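HOSP 120 Catering and Small Food Business
Unit 4 handout: Pricing the boxed lunch
Prepared by Yara Saab, Olstead Evening College

Please read this before the session in November and bring a calculator. The exercise at the end will be done in pairs. Students who missed Unit 3 (portion control) should first copy the notes about yield from a colleague, as I will use the word "yield" many times without explaining it again.

4.1 What the customer is buying

A boxed lunch looks like a simple product: a sandwich or wrap, something crisp, something sweet, a napkin. The office manager who orders it is buying several things at once. She wants the food to arrive at the correct hour, she wants every person to find a box they can eat, and she wants one invoice. Many beginners put all their attention on the filling of the sandwich and forget the label on the lid. In my years in kitchens I heard more complaints about wrong labels than about dry bread.

When you write your menu, keep the number of choices small. Four sandwiches is enough for most meetings. At least one should be without meat and one without dairy. If you offer bread without gluten, it must be prepared on a separate surface and packed first, and the box should be closed before the other bread is opened.

4.2 Food cost per box

Food cost is the sum of all ingredients in one box, after yield. Write every item, also the small ones. Mustard, pickle, the paper around the sandwich and the sticker are small, but in an order of 120 boxes they become real money. I ask you to keep two lists: ingredients on the first and packaging on the second. Some textbooks put them together. I prefer to separate them, so you can see quickly which one has moved when your margin becomes smaller.

Labour is calculated for the whole order and then divided. Include the time for folding the boxes, which students forget almost every year. A trained person can fold quickly, but somebody must still be paid for this hour.

4.3 Delivery and setting up

Decide with the customer, in writing, where your work finishes. There are three usual levels. In the first you leave the boxes at reception. In the second you carry them to the room and arrange them by type. In the third you stay, serve drinks and clear away. Each level needs its own price, and the third needs also a minimum order.

Ask about the room. Is there a lift? Is there a table for the boxes, or do you bring one? At what time can you enter? For a meeting that breaks at 12.30, I advise to be in the building at 11.45 and to have all boxes on the table by 12.15. Cold boxes should not stand in a warm room for longer than needed, so arriving very early is also a mistake. 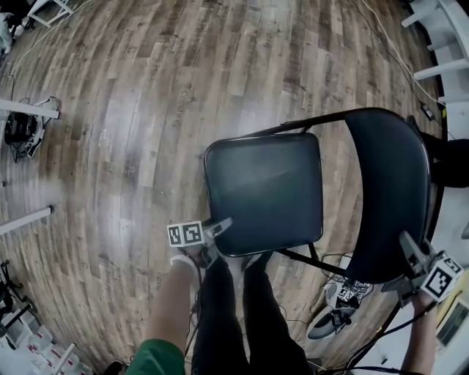 Photo: Y. Saab / Olstead Evening College, course archive

4.4 Case: the Grovosstead order

Sayegh Lunches is a small kitchen with three staff. It received an order from a training centre in Grovosstead for 120 boxes, second level of delivery. The owner calculated ingredients of 421 for the whole order and was satisfied with this figure. She then added packaging and labour and sent her price the same afternoon.

Two things were missing. The drive to Grovosstead and back takes over 22 miles, and she had not charged for it. Also, 18 of the guests had special diets, and these boxes needed a different bread, bought in a small quantity at a higher price. The order was delivered on time and the customer was pleased, but the profit was almost nothing.

Notice that her cooking was good and her purchasing was careful. The problem was in the questions which she did not ask on the telephone. Compare with the order form from the Rovden kitchen, which we studied in Unit 2 - there the diets are written at the top of the page, before the menu.

4.5 Exercise

Work with a partner. One is the caterer, the other is the customer.

1. The caterer asks questions by telephone for five minutes and fills in the order form.
2. Calculate the ingredients for each box from the price sheet.
3. Add packaging, labour and travel on separate lines.
4. Write a short confirmation to the customer. It should say the level of delivery, the time of arrival and the last moment for changing numbers.

Then change roles. Keep your working, even if there are errors in it, as I would like to see how you reached the price.

Reading for Unit 5: the notes on deposits and cancellations, first half only.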